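Bread proofing in a cheap basket instead of a banneton?

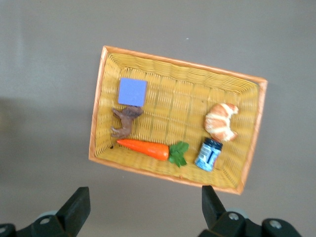 Shallow woven basket with sloped sides, the kind I mean

crumbtray – 16/01/2022
I bake a 1000 g loaf every week and my round banneton cracked in November. The Zunberg ones cost more than I want to pay. Has anyone proofed dough in an ordinary woven basket with a cloth in it? My oven and stone are fine, I only need something to hold the shape overnight.

millrace_132
I did it for 3 years. Line it with a linen towel, rub in rice flour, done. Plain wheat flour sticks.

oldstarter
A shallow one won't work for a loaf that size. The dough spreads sideways and you get a flat loaf. You want tall sides. I'd use a colander before I'd use a tray.

millrace_132
Depends on the dough. Mine was fairly stiff and held up. At high hydration I agree with you.

Kettle Lane
Check whether the basket has varnish on it. I wouldn't put dough near a varnished one, cloth or no cloth. The Luden baskets at my kitchen store say food safe on the tag – most don't say anything.

oldstarter
The cloth takes care of that.

Kettle Lane
Wet dough soaks through a towel in some 100 minutes. Not overnight, you can't count on it.

crumbtray
Thanks. I'm at 75 percent water so it sounds like a deeper one. Would a glass mixing bowl do for now?

millrace_132
Yes. The crust comes out a bit softer. Dust the towel more than you think you need and leave it uncovered in the fridge for the last hour.

Contact us | Copyright Stoica Baking Forum | Back to top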